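A visit to the Denell sawmill open day at Flernitz
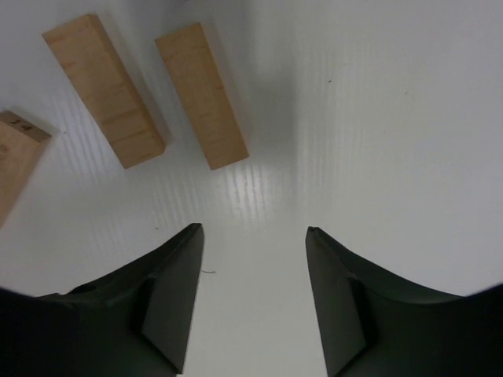 Three pieces of pale wood on a white table top.

The sawmill at Flernitz opens its gates to the public once a year, and on September 29, 2024 I took the early bus from Nukow to see it. The ride is 30 minutes and the stop is right outside the yard. Entry was free. Tea and soup were sold from a hatch by the weighbridge.

Denell has run the mill for three generations. It cuts mostly spruce and pine from the hills to the north, with a little larch when someone orders it. The yard holds nearly 1000 logs at this time of year, stacked by length and sprayed with water to stop them splitting. You smell it before you see it.

Tours went off in groups and ours was the second. We began at the debarker, a steel ring with blunt knives that spins round the log as it passes through. The bark goes down a chute and is sold to garden centres. From there the log goes to the main bandsaw. The guide stopped the line so that we could hear him, then started it again – ear defenders were handed out beforehand and we needed them.

The drying kilns were the part I liked best. There are four, each the size of a double garage, and they are heated by burning the mill's own sawdust. Boards for joinery stay in much longer than boards for fencing. We were let into an empty one, still warm, with resin on the walls.

After the kilns we walked through the planing shed and out to the old saw house, which now holds a small museum. The order books are on show, one open at order number 783, for barn doors. A water wheel used to drive the saw here, and its stone channel can still be followed down to the river.

Outside, Kaushik, a joinery firm from Nukow, had a stall with stools and chopping boards. I bought a stool for 145, which seemed fair for the work in it. It was awkward on the bus.

Wear proper shoes if you go. The yard is rough and the path to the saw house was muddy. The last tour leaves at three and the soup had run out by two.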